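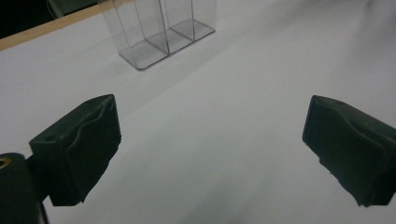
Threads › Katalin Juhász › The desk business

I have bought a clear plastic organizer for my desk. Three compartments. I'd like everyone to know I am now a person with three categories of thing.

The problem is that I have always had one category of thing, and it was called "the pile."

The pile lived on the left side of the table. It contained bills, a glue stick, the warranty for a kettle I gave away and a postcard from Cirnarness I fully intend to answer. It had been there so long I was dusting it.

Category one: pens. Easy. Everyone agrees on pens.

Category two: things that are nearly pens. Scissors, the letter opener, a paintbrush, a chopstick I use for getting crumbs out of the keyboard.

Category three has been under discussion since breakfast.

My sister says category three should be "mail." My sister keeps her mail in a drawer with the batteries and the dog's passport, so I'm taking that under advisement.

A word about see-through storage. The ad from Emeck showed one of these holding three beige notebooks and a single sprig of something dried. Mine will display, to every person who comes into the room, a half-eaten roll of antacids.

I've considered buying beige notebooks. I've considered what I'd write in them. I've gone and made coffee.

The table is white, by the way. I bought it from Nerovik because white looked calm in the store. White is calm for the length of one sandwich. After that you have a very accurate record of the sandwich.

Matte, too, so pencil marks settle in like they've signed a lease. Baking soda on a damp cloth gets most of them out. Rinse the cloth or you'll trade gray smudges for a nice chalky fog.

It does have a strip of light wood along the edge, and I'm fond of that. It's where I rest my hand when I'm pretending to think.

Mrs. Győri from downstairs came up to borrow the ladder, looked at the organizer for a while and asked what it was for. I said pens. She said she keeps hers in a mug. I said I also used to keep mine in a mug. She said, "And what happened to the mug?"

Nothing happened to the mug. The mug is fine. I'm not going to be made to feel bad about the mug.

This building went up in 1880 and I promise you no one in it then owned an acrylic divider. They had a desk with tiny drawers and a key, and when they wanted to avoid a bill they locked it up like adults.

Update on placement. If I set it straight against the back of the table it looks like a dentist's reception. If I set it at an angle it looks like I bumped into it. I've gone with the angle. I'm told this is called styling.

Also, it slides. Put a dab of museum putty under the corners — the little gray stuff, not the blue stuff, which shows through clear plastic like a bruise.

I've now tested all the pens before letting them in. You scribble on the back of an envelope and if it doesn't write after 2 tries it goes. I was ruthless. I kept one dead one because it's from a hotel I liked.

Someone in the replies wants to know if it was worth it when a jam jar does the same job. You are welcome to come over and put a ruler in a jam jar and watch it go over sideways at 2 in the morning. I have lived that life.

Category three: decided. It's rubber bands. I own, at a fair estimate, 300 of them, and I have never once bought a rubber band.

They don't fit.

Postcard's back on the left side of the table. Just the postcard, and the kettle warranty, and one bill to hold them flat.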